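Is the April holiday a day off for everyone, or just schools?

Posted by Lalteo, Wed 20 September

Moving to my wife's home town next spring and trying to sort leave now. Her mum says Founders' Day in April is a proper holiday, shops shut, parade, big lunch at home. My new contract only says "public holidays" and doesnt list them. Is it one? And does it move if it lands on a Sunday?
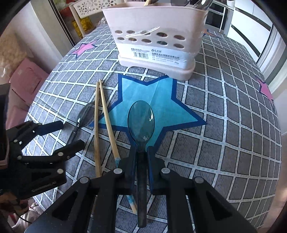
Arash Mohammadi
Town holiday, not a national one. So council offices, schools and the library close, private firms can do what they like. Mine gives it, my brother's doesn't. Ask for the list in writing before you sign anything. It doesn't move either. Falls on a Sunday, you've lost it, sorry.

Used to be a much smaller thing by the way. Mass, a speech, home. The parade only came in when the town turned 200, and then they kept it.

Daichi Koyama
Mostly agree with Arash but the Sunday bit is wrong for schools, they get the Monday. Went that way with my kids 3 years back. Buses run a Sunday timetable, last one up the hill is early so check.

Shops: bakery opens till noon, everything else shut. Get your bread the day before, the queue is awful. Parade starts by the bridge, 600 people walking last time and it took most of the morning to get past our door. If your mother in law is doing the lunch dont plan anything after it.

Fisadel
its a day off. everyone gets it where i work

Lalteo
Thanks all. Have emailed HR for the list. Will ask about the Monday too, as my wife teaches and she'll get it even if I dont.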